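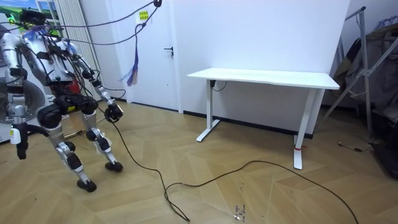

Pieter Rampersad

Switched the morning coffee from Kandora to Bosetti in December and I'm keeping it. The Kandora was fine until they changed the roast, then every cup tasted burnt. Bosetti costs 4 dollars more a bag, but a bag lasts me around 2 weeks so I can live with that.

I use the old drip cone, 200 grams of water and a medium grind - finer than that and it clogs. Water straight off the boil made it bitter. Two minutes of waiting fixed it.

Next up is the decaf from Miah, for evenings. My sister likes it.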